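Behälter und Kleinteile: Bestandsaufnahme Packplatz 2

Stand 11/12/2025. Zusammengestellt von Tài Ninh, Werkstatt Cekbridge. Die Seite zeigt den Packplatz mit den grauen Behältern und ergänzt die Inventarliste vom April. Erfasst werden Oberflächen, Anordnung und Inhalt -- Gewichte und Artikelnummern stehen in der Liste selbst.

Arbeitsfläche: helles Holz, zuletzt im April nachgeschliffen. Die Behälter stehen direkt auf der Platte, ohne Matte.

Behälter: grau, nebeneinander gestellt. Beim vorderen sind Boden und Rückwand verkratzt, dazu kommen helle, kreidige Flecken am Boden. Reinigung nur mit feuchtem Tuch, kein Scheuermittel. Bezug über Ganateck, Lieferzeit rund 8 Wochen.

Inhalt vorn: verschiedene Einzelteile, darunter ein langes weißes Teil, einem Messer ähnlich, hinten links am Boden. Kleinteile werden lose eingelegt und erst beim Verpacken sortiert.
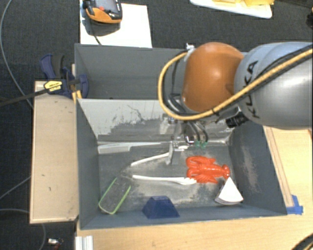 Ersatzbehälter lagern im Regal neben der Tür, untere Ebene. Beschädigte Stücke mit Rissen am Rand werden aussortiert, reine Kratzspuren gelten als zulässig. Kartonzuschnitte von Trirgate liegen eine Ebene darüber, Restbestand 1,100 Stück. Etiketten im Format 69 mm sind nachbestellt. Rückfragen zur Liste bitte an Tài Ninh.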